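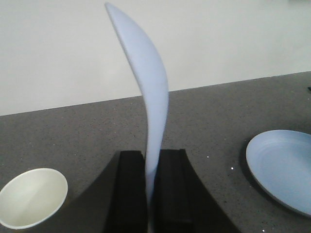 Setting out a short worktop for blender porridge

By Hina Sethi
Last revised Dec 25, 2018

These notes cover the layout and working order for making oat and sesame porridge in a countertop blender, in a kitchen with one short run of worktop and one usable socket. They were written for the upstairs flats at Flutwood, where the hob takes up one end of the counter, but apply to any galley kitchen with the same problem. Instructions for the Idmont flats are the same apart from the position of the sink.

The method makes enough for two people.

What you need

Countertop blender with jar, lid and motor base
Deep plate, one per person
Small bowl, one per person
Spoon, one per person
One large mixing bowl
Rolled oats, 5 heaped tablespoons
Black or white sesame seeds, 2 tablespoons, toasted
Water, 300 ml, plus extra for thinning
Salt or sugar
A damp cloth and a dry cloth

If the oats are the thick-cut Ceketti type, soak them overnight in the fridge and use them with their soaking water, topped up to the same 300 ml. Standard rolled oats need a short soak only, as described below.

Step 1. Clear and wipe the worktop

Take everything off the counter, including the things that normally live at the back against the wall. Wipe from the wall towards the front edge with the damp cloth, then go over it once with the dry one. Speckled stone hides crumbs and spilt sugar very well. Run a flat hand over the surface after wiping, and look along it from a low angle with the light on.

Check the hob is off and cool if there is one at the end of the run. Do not use a glass hob as extra counter space for the blender. The feet do not grip on it, and the motor base should stay away from any heated surface.

Step 2. Find the socket and plan the cable run

The position of the socket decides where the blender goes, so settle this before bringing the appliance out. Stand the base where the cable reaches with some slack and does not cross the hob or the edge of the sink. The cable should leave the back of the base and run along the wall. It should not pass in front of the base, where a sleeve or a bowl can catch it.

Do not use an extension lead on the worktop. If the cable will not reach, move the blender. Leave it unplugged for now, and keep the plug dry and away from the wiped area until the surface has finished drying.

With a cupboard or extractor overhead, check the height as well. There must be room to lift the jar straight up off the base with the lid fitted. In the Flutwood kitchens the clear stretch next to the hob is 413 mm wide, which takes the base and one stack of crockery.
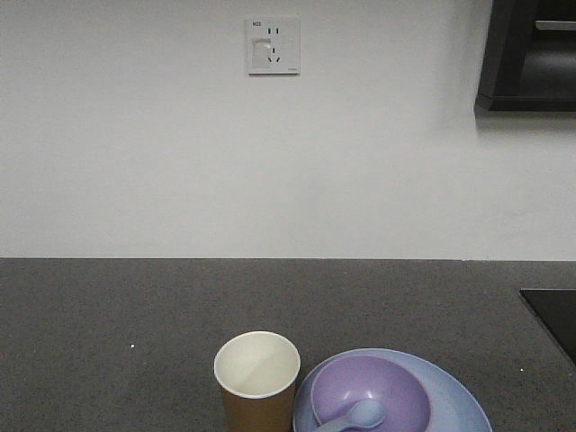
Step 3. Soak the oats

Put the oats in the large bowl with the 300 ml of water. Stir once and leave for 5 minutes. The oats should be soft enough to crush against the side with the back of a spoon. If they are still chalky in the middle, give them longer.

Toast the sesame seeds in a dry pan over a low heat if they were bought raw. Shake the pan throughout and tip the seeds out as soon as they smell nutty. Song's shop on the ground floor sells them ready toasted, which saves the pan. Let the seeds cool before they go into the jar.

Step 4. Stack the crockery

On a short counter, separate plates and bowls use up the space needed for pouring. Stack each setting as one unit: plate at the bottom, bowl inside the plate, spoon inside the bowl. The plate should be a deep one with a raised rim, so that the bowl cannot slide off when the stack is moved and any drips are held.

Lay the spoon with its handle pointing away from the side you will pour from. A long handle will reach past the rim of the plate. This makes the spoon easy to lift out before filling, but keep that side turned away from the front of the counter, where it will get knocked.

Push the bowl to one side of the plate if you want room for something else, such as a biscuit or a boiled egg. Otherwise centre it.

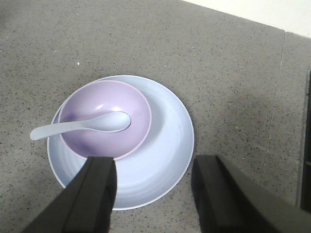 Lavender bowl nested in a deep white plate, spoon handle out over the rim.

Set the finished stacks to one side of the blender position. Do not put them behind it, as reaching over a full jar is the most common cause of spills.

Step 5. Fit the jar

Look inside the jar before use. The blades should be clean and free of dried residue around the shaft. Rinse if needed and dry the outside and underside of the jar completely. Water on the underside ends up in the coupling.

Lower the jar on to the base vertically. Turn or press it until it seats, depending on the model. A jar that rocks when pushed gently at the rim is not seated, and most machines will refuse to start. Turn the jar so that the handle is on the side of your working hand, with the control panel facing you.

Keep the large bowl within reach of the jar for the transfer. Curtains hanging behind the worktop should be drawn back or tucked away from the appliance before it is switched on.
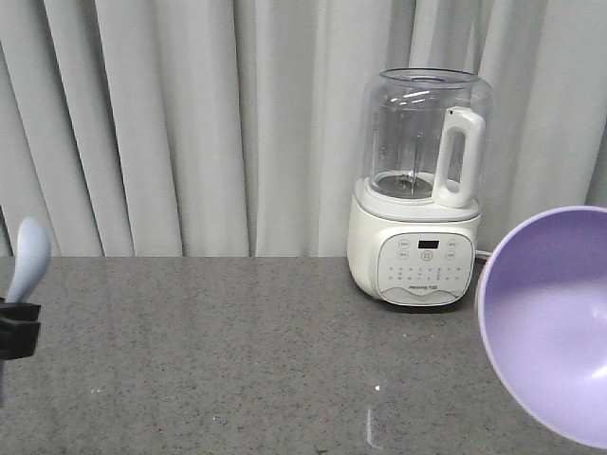 Blender with the jar on its base and the lid off, large bowl to the right.

Step 6. Fill and blend

Tip the soaked oats and their water into the jar. Add the sesame seeds and a pinch of salt. Scrape the bowl out with a spoon, and put the spoon back on the worktop before doing anything else. Stay below the maximum line marked on the jar.

Fit the lid and press it down all the way round. Plug in and switch on at the wall.

If the blender has a heated grain or porridge programme, select it and let it run to the end. If it only blends, run it in short bursts until the mixture is smooth, then pour it into a saucepan and bring it to a simmer, stirring, until it coats the spoon. Porridge catches quickly once it thickens.

Step 7. Serve

Switch off at the wall and wait for the blades to stop. Open the lid with the far edge first, so that steam goes away from your face. Take the spoons out of the bowls, lift the jar straight up by the handle and pour. Thin with a little hot water if it has set too firmly. Sugar goes in at the table.

Step 8. Clean up

Half fill the jar with warm water straight after pouring and leave it to stand while you eat. Dried oat paste is hard to remove from under the blades. Unplug the base before wiping it, use a well-wrung cloth on the control panel, and never put the base in water. Leave the lid off until the jar is dry inside.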